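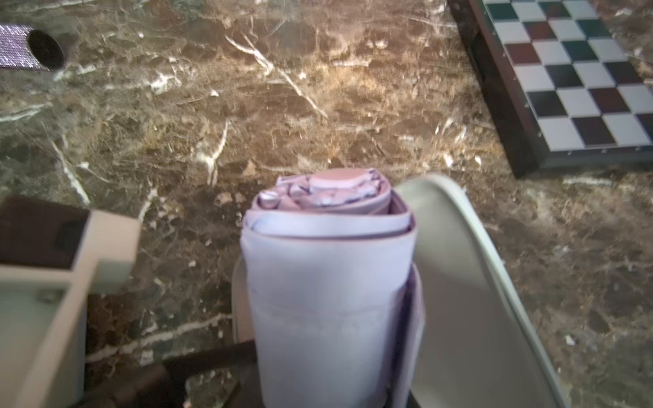 Lavender, rolled up tight.

Concert black for a ten year old who hates "real" pants
Board: Kids' Clothes and Shopping

marigoldmom
2022-03-23
Hello everyone, I mostly read here and almost never start threads, but I could use the collective wisdom of people who have dressed more children than I have. My son plays viola in the district strings program and the spring concert is in April. The note that came home says "black dress pants, long-sleeved black button-down, black socks, dark shoes." All very reasonable, and I do like how the kids look up there when they match!

My trouble is that he has not worn a pair of pants with a zipper since kindergarten. He lives in joggers. He's a slim kid with long legs, so anything that fits at the waist stops at the shin, and anything that reaches his shoes has to be cinched up until it bunches like a paper bag. He's also very particular about seams and stiff collars, and he gets so miserable that he can't think about anything else, including the viola.

I went to Hamberg yesterday and they had exactly one style of boys' dress pant, in gray and navy, for $44. No black at all. The lady was lovely about it and said they get black in for graduation season, which does me no good. Is there such a thing as a soft black pant that passes for a dress pant from the third row of an auditorium? And has anybody found a button-down that doesn't feel like cardboard? I'd love to spend sensibly because he is going to wear it for one evening and then grow.

tubamother3
Oh, I have been right where you are, and I sympathize. Mine are brass and woodwind but the black pants are the same black pants. What worked for us was ponte knit. You'll find it in the girls' section almost always, for some reason, but a straight-leg ponte pant with a flat waistband looks just like a dress pant once there's a shirt over it. Skip anything with a shiny finish, it looks like leggings under the lights. I got two years out of my middle one's pair because they have enough stretch to let down the hem and still sit right.

For the shirt, look for a knit one. Some places call it a performance dress shirt or a polo-collar button-front. They breathe better too, and that stage gets warm.

Kerplunk
I'm going to be the grouch here, and I mean it kindly. The note says dress pants. I play in a community orchestra and used to help out with a youth one, and there were always a few families who went with "close enough," and the directors did notice, even when they were too polite to say so. Learning to wear something a little uncomfortable for ninety minutes is part of performing. My daughter complained about her shoes for an entire season and lived to tell the tale.

I'd buy a regular pair a size up, have the waist taken in, and let him wear them around the house at dinner for a week or so beforehand. They soften up a lot after a couple of washes.

tubamother3
Kerplunk, I hear you, but I don't agree at all! There's a difference between a kid who would prefer his sneakers and a kid who can't concentrate because of a seam. If he's in head-to-toe black and it's neat and tidy, I can't imagine any teacher minding. It's an elementary school concert.

Kerplunk
It's a district program, though, and that's usually a step more formal. I'd ask the director before buying anything. That's all I'm saying.

S_Azar
Hi marigoldmom, Shadi Azar here. I know we're supposed to use handles, but half of you know me from the swap day anyway. I do a lot of sewing for kids who can't stand ordinary waistbands, so let me give you the long answer, and you can skip whatever's no use to you.

First, the waist. Buy for length and forget the waist completely. A pant with buttonhole elastic inside is good, but the little buttons can dig in, so I often pull that elastic out and run a wide soft one all the way around. It takes me an evening, and I'm slow. Any alterations place can do it too.

Second, the fly. If he doesn't want a zipper he doesn't need a zipper. Stitch it shut and let the elastic do the job. With the shirt untucked or softly bloused over, it looks the same as everyone else's.

Third, the collar. Wash the shirt three times before he ever sees it. If the collar is still stiff after that, it's the interfacing, and you can unpick the top edge and slip the interfacing out if it hasn't been fused in. Cut the labels out and then pick out the stitching that held them, because the stub is worse than the label ever was.

As for fabric, Meng on the other side of town keeps a cotton twill with a bit of stretch that is as soft as pajamas and holds a crease. They stock it in black all year. I've made several pairs from it and the parents all come back for the next size up.

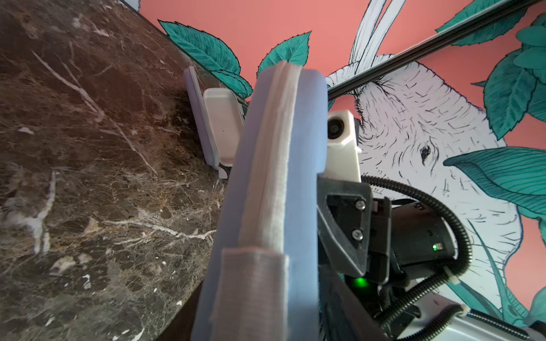

Reply from marigoldmom
Shadi, this is so much more than I hoped for, thank you! I didn't know you could sew a fly shut, and now that I've read it I feel a bit silly, because of course you can. I have a machine that has made exactly three pillowcases and a Halloween cape, so the waistband might be within my reach if I start early and keep my nerve.

Kerplunk, I did take your advice and emailed the director. I'll report back. I'm hoping she says that plain black is plain black, but I would rather know. And I do see your point about practice runs at dinner – I think we'll do that whichever pants we end up with.

Has anyone tried Kondau? Their site shows a "pull-on dress trouser" in black for boys, and it looks promising, but there's only one review and it's from somebody whose package went to the wrong house.

Reply from dad_of_cellos
Ettore Ferri, since we're using names now! We've had the Kondau pull-ons for both of my boys. Good points: they're a true black, they have a real crease sewn down the front, and the waistband is soft. Bad points: they run short, so for a long-legged kid go up two sizes and pull the waist in, and the pockets are fake, which caused great sorrow in our house when it turned out there was nowhere to put rosin. Shipping was slow for us. Order this week if you're going to.

For socks, buy the seamless kind and buy two pairs, because one sock will vanish on the afternoon of the concert. I would bet money on it.

I'm with Kerplunk on asking first, by the way, but with tubamother3 on everything else. My older one did his first concert in stiff wool-blend pants from my nephew and scratched his knees between every piece. There is a video. His grandmother has watched it 1,000 times and she brings up the scratching each and every one of them.

Reply from Kerplunk
All right, the sewn-in crease is a good detail. I withdraw about half of my grouching. If it has a crease and it's a true black, I wouldn't blink.

I still don't care for the idea of an untucked shirt, Shadi. A tail hanging out looks sloppy on anybody when they lift a viola.

Reply from S_Azar
Then cut it straight and hem it at the hip, like a camp shirt! No tail to hang out. We may have to agree to differ on this one, my friend.

Reply from plainjane_m
Popping in with a question on the side, if that's okay. Does anyone know if the shoes from Plastier come in a wide? The black slip-ons. My daughter has the same concert and her feet are practically square.

Reply from tubamother3
I've only seen the regular width, but they do give a little in the toe. Maybe try them on with the concert socks before you cut the tags off.

Reply from marigoldmom
The director wrote back already! She said "solid black, long pants, no logos, and please no sweatpants with cuffs." She doesn't mind knit, and she doesn't mind pull-ons. Shirts should be tucked in if they have a tail, so I guess you both win that one.

I've ordered the Kondau pants two sizes up and I'm going to Meng tomorrow to see if they have elastic wide enough for the waist. He has agreed to try the shirt as long as the top button stays open until he is sitting in his chair. Shadi, if I get the waistband on inside out, may I bring it to the next swap day?

Reply from S_Azar
Bring it, and bring the boy too, so we can pin it on him. I'll save you a chair by the machines.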